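Pay for the arm, leave the subscription
Opinion
By Amber Ellwood
Mar 28, 2018

The Bradel bench arm sells in two ways. You can buy the arm, the gripper, the controller and the base software for a single price, or you can buy all of that and sign up for Bradel Assist, the monthly plan that adds remote setup, a library of ready-made tasks and a person on the phone. The sales material is written so that the second option looks like the normal one. I think most small labs and colleges should take the first, and I think Bradel should stop making that choice awkward.

I run the teaching workshop at a small college, and we have had the arm since January. Our reseller, Thibodeau, quoted us $2569 a year for Assist on top of the hardware. For a department our size that is a real number. It is the same money as a term's consumables, or a fair share of a casual technician's hours. So we took the plan for the trial period, used it as hard as we could, and kept a log of what it did for us.

The log had 53 entries by the end. Most were things we would have sorted out ourselves in the same afternoon. The remote setup call was pleasant and useful, and it was over before lunch. The person on the other end walked us through fixing the base, setting the home position and teaching the first pick. All of it is in the printed manual, in the same order, with decent drawings. Najwa Salameh, our second technician, went back later and redid the whole setup from the manual alone, and she finished quicker than we had with the call.

The task library is the part Bradel pushes hardest. You pick a task from a list, the software loads the motions, and the arm is meant to be working within minutes. On a bench laid out exactly the way Bradel lays out theirs, I expect that is true. Our bench is a different height and the cup we wanted to move was a different cup. Every library task we loaded needed its positions taught again by hand, and once you have done that you have written the task yourself. What you got from the library was the order of the steps, and a second-year student can work that out on paper.
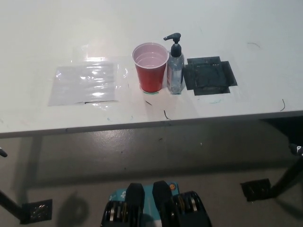

The gripper itself is very good, and I don't want the complaint about the plan to be read as a complaint about the hardware. The force setting is easy to find and easy to understand. Thin-walled plastic is a fair test of any gripper, and once we turned the closing force well down it stopped crushing things. Tall, narrow containers are harder. If the grip is too high the container swings, and if it is too low the fingers knock whatever is standing beside it. That is a matter of teaching the approach properly, and no subscription will do it for you.

Clear objects remain a nuisance. The vision add-on is sold separately, and it loses transparent plastic under bright ceiling lights. When we raised this with Assist, the advice was to change the lighting or mark the positions on the bench. It was sensible advice, and I could have had it from anyone who has run a machine under fluorescent tubes. We are told an update is coming. I would not pay a yearly fee on the strength of that.

The argument on the other side deserves a hearing. Gerardo Padilla looks after a similar arm at Movville, where they pack sample kits, and he keeps his plan going without a second thought. His operators change every few months. He has no technician on site, and a stopped arm means kits not leaving the building. For him the phone line is cheap. When he rings at seven in the morning someone answers, and twice he has been running again before the first courier arrived. I accept all of that. If you have paying work going through the arm and no one in the building who can open a configuration file, buy the plan.

A teaching lab is the opposite case. Students being stuck for an hour is part of what we are there for. Radymyr Sirko, who takes the automation unit, found during the trial that his groups had started ringing the help line before they had opened the manual. They got the right answer and could not tell him why it was right. He asked me to take the number off the wall, and I did.

My larger objection is to how the base package has been thinned out to make the plan look better. Backing up your own programs to a local drive should be a basic function. On our version it takes a menu four levels down, while the cloud backup, plan holders only, has a large button on the front screen. Error 1768, which comes up whenever the gripper cable is not fully seated, tells you to contact Assist. It could just as easily tell you to check the cable. Choices like these cost the maker nothing to fix, and they leave a buyer feeling that something has been held back.

The Flollano arm we looked at last year handled this better. It was slower and the gripper was clumsier, but every error code was explained in full on the screen, and support was sold by the hour. We passed on it because of the gripper, and I would make the same decision again. I would still like Bradel to copy the support arrangement. An hour block, bought when needed, would suit schools, colleges and small workshops far better than a yearly contract.

Pak-hei Lai, who signs off our equipment budget, asked me for a yes or no on renewal and I gave him a no. We are keeping the arm – it has earned its place and the students like using it. The plan money is going toward a second gripper and a set of spare finger pads. If your lab is about to order, ask the reseller for the base price in writing, ask what the software does after the trial ends, and have someone on your staff do the setup from the manual before you sign anything that renews.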